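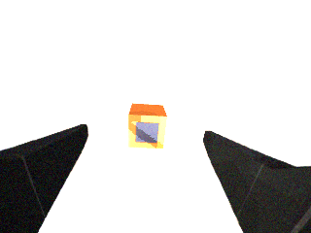
Wrist view in simulation: block between the open fingers, white background.

Filed under: List archive > Manipulation > Simulation and rendering

Greltano-users mailing list
24 Sep 2020
Subject: Re: wrist view vs. fixed view, results don't match the Tresport numbers

> We trained the pick policy on the Oratton scene with the default Greltano
> settings: 3,000 simulated episodes, wrist view and fixed view both on. The
> success rate on held-out starts is well below what the Tresport group
> posted. Dropping the wrist view made almost no difference, and I would
> expect it to hurt a lot. Is the wrist encoder learning anything at all? We
> didn't touch the lighting or the background. Logs on request.

We saw the same thing and spent most of last month on it. Short answer: the wrist encoder learns, but with the default settings it learns mostly from the gripper.

Look at a wrist image from the approach phase. The fingers are close to the viewpoint and take up most of the lower corners. The block is small and everything else is flat white, with no table edge or horizon to give scale. The only color is on the block: orange top, yellow side with a lavender panel set into it. At the input resolution we use, that panel is a handful of pixels after the first pooling step. There is also a gray diagonal band across the panel, and from the render alone I can't tell whether it is a shadow or part of the texture. If it is a shadow, it moves with the light, and the network may be using it as an orientation cue. I would check the material file before drawing conclusions from any saliency map.

To test this we masked the block out of the wrist input at evaluation time and left the fingers alone. The policy still drove to nearly the same pose. Then we masked the fingers and left the block, and it fell apart. So the wrist branch was acting as a second joint encoder. This agrees with your ablation, given that the joint angles are already in the state vector.

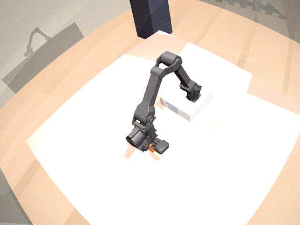 The fixed view has a different problem. The top of the white box nearly blends into the tabletop, and what separates them is the pale shading on the side faces. With the gripper over a corner of the box, height is hard to recover from that one view. The floor and the wall carry far more contrast than the part of the image that matters. The arm also throws a silhouette onto the gray wall, upper left, and our attention maps had a clear peak there. In hindsight this makes sense: it is a clean projection of the arm from another direction. It will not transfer to any setup without that wall and that light.

What we changed, in the order that helped:

1. Crop the wrist input to the region between the fingertips before resizing. This gave the largest gain.
2. Randomize the light direction per episode. The wall silhouette stops being useful and the attention peak goes away.
3. Tint the tabletop slightly off white. Any small offset from the box works.
4. Drop the joint angles from the state vector for the first 2,000 episodes, then put them back. This forces the wrist branch to look at the block early on.

With all four, removing the wrist view at test time costs a large share of the successes, as it should. We ran 2 seeds per setting, so treat the ordering of items 2 and 3 as loose.

I have not tried the Nseir renderer on this scene. Its soft shadows may change item 2. The plan is to run that comparison in November and post the configs here whether or not it works.

On the Tresport numbers: check whether their start poses were sampled above the block. If so, the gap to yours may be mostly that.

Comments (3)

gridsearch_again: Cropping alone closed most of the gap for us. Crop center has to follow the finger opening or you lose the block on wide grasps.

tmr: Does item 4 still help if you use a wider wrist field of view? We got nothing from it.

lowpass: Checked our copy of the scene and the light is fixed there too. Will rerun.

Contact the list owner | Copyright Greltano list archive | Back to top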